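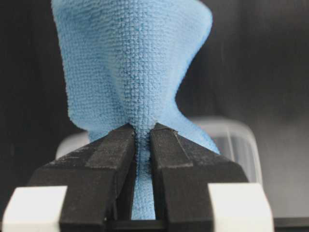

The student robotics club at Starkenico College says it will have a machine folding laundry by May. The club has set itself 20 household chores for the year, and the first is folding a cloth in half, a job most of its members could do before they started school. Progress so far is easier to measure in pinches than in folds. The gripper's two black fingers can hold a blue microfibre cloth bunched at a narrow waist, with the rest flaring out on top, and that is a fair way from a neat square on a shelf.

The club has a grant of $2,000 from Damgaard, a local parts supplier, and meets at 8 in the morning before classes. Its own log lists 47 attempts at the fold. It doesn't say how many ended in one, and a request for that number had not been answered when this item was posted.

Members plan to enter the Clatine Challenge, where teams are judged on a full basket of mixed washing. Last year's winner, a team from Ituvham, was allowed to reset its machine by hand between items, a rule the organizers have kept. Entry is free for school teams. Parents hoping for help at home may want to hold on to the ironing board for now.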